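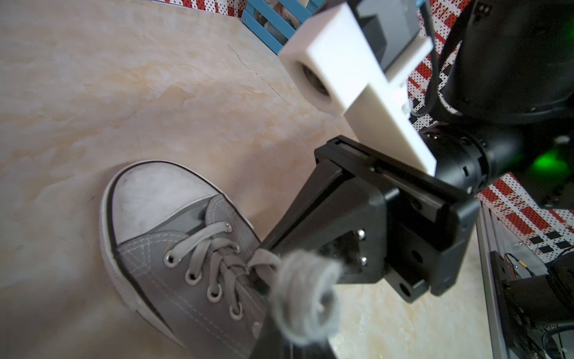
The long way to Bollora

There is a perfectly good bus from Tevstead to Bollora. It's the 128, it leaves from outside the chemist, and if the driver is in a decent mood and the lights are kind at the ring road you can be drinking coffee in Bollora before the seat has properly warmed up. I took it for years. I took it to work, to the dentist, to my sister's, and in all that time I couldn't have told you the name of a single street it went down.

Then last July they dug up the ring road, the bus went off on a diversion by way of the hospital, and after a week of sitting behind cement lorries I thought, well, I've got legs, and set off on foot.

It took me 68 minutes. I remember the number very clearly, partly through pride and partly as I'd told everyone at work it would be forty. I arrived pink in the face with my cardigan tied round my waist, and I had such a lovely time that I did it again the next morning, and I've been doing it two or three days a week ever since, weather permitting and quite often weather not permitting at all.

Behind the gardens

The first stretch goes along the backs of the terraces, down a lane I'd lived near for the best part of my adult life without ever having a reason to turn into it. You see a different side of people from the back. The fronts are all neat hedges and matching bins, and round the back it's upturned baths full of mint, half a caravan, a greenhouse made out of old front doors. One household keeps its Christmas tree in a pot by the gate and seems to have forgotten to take the star off, and I've grown so fond of it that I'd be quite put out if they tidied up.

It was along there that I got talking to Efe Aliyu, who was out with a tape measure, frowning at a fence. He has lived on the lane since he was a boy and he told me it used to be the way to the Bitov works, when there was a Bitov works, and that at going-home time you couldn't have pushed a pram against the tide of people coming up it.

"You'd hear them before you saw them," he said. "All the boots on the cinders. My mum put the potatoes on when she heard the boots."

The cinders are still there if you scuff about a bit in the dry patches. I'd been walking on them for weeks and taken them for ordinary dirt.

What to wear, if you must ask

People do ask, and I'm afraid I'm a disappointment to them. A friend who goes up proper mountains gave me a long talk about ankle support and wicking, and lent me a pair of boots that gave me blisters before I'd reached the allotments. I went back to my old plimsolls the next day. On a town walk you're mostly on pavement, with a bit of lane and a bit of towpath, and what you want is something you've already worn a good deal and don't mind getting muddy. Tie them snugly, carry dry socks in your bag, and keep a decent pair of work shoes under your desk. 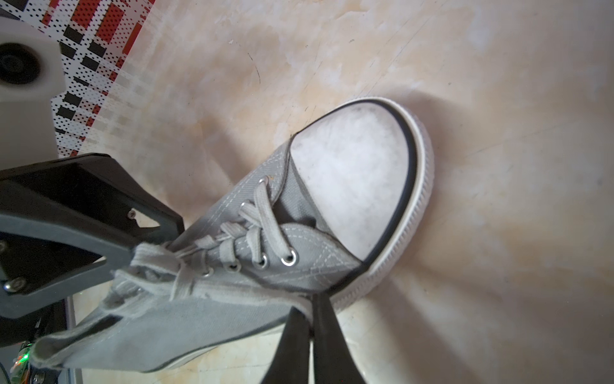
A waterproof is worth the money, mind you. I bought mine cheaply and the rain came in at the shoulders somewhere near the lock, and I sat through a morning meeting smelling like a wet spaniel. I have a better one now. I also carry a small torch from November onwards, and a banana, which has to go in an outside pocket for reasons I learned the hard way.

Along the water

After the lane you cross by the footbridge and pick up the canal, and for me this is the best of it. It's wide and brown and slow, with a heron who stands on the same sunken trolley most mornings and gives you a look of great weariness as you go by. In spring the blackthorn comes out all along the far bank. In the autumn there are blackberries, good ones too, although you have to be up early to beat the lady with the ice-cream tub.

Halfway along is Salazar's, a café in what used to be the toll house, with steamed-up windows and a stove that needs a kick. I told myself I'd never stop there on the way in. I stop there on the way in. They do a fried egg roll wrapped in greaseproof, and it's a fine thing to walk along with, as long as you lean forward a bit for the yolk.

I've come to know the regulars by their dogs, mostly, and we nod, and after a few months of nodding we moved on to remarks about the wind. One man told me in January that his daughter had had her baby. I still don't know his name (the dog is Kipper), but I was glad all the way to the office.

They finished the ring road before Christmas. The 128 is back on its old route and, by all accounts, running beautifully. I do catch it home when it's dark or I've got shopping, and I sit upstairs at the front now, where there's a moment just past the garage when you can see down between two roofs to the end of the lane, and the gate, and the pot with the tree in it.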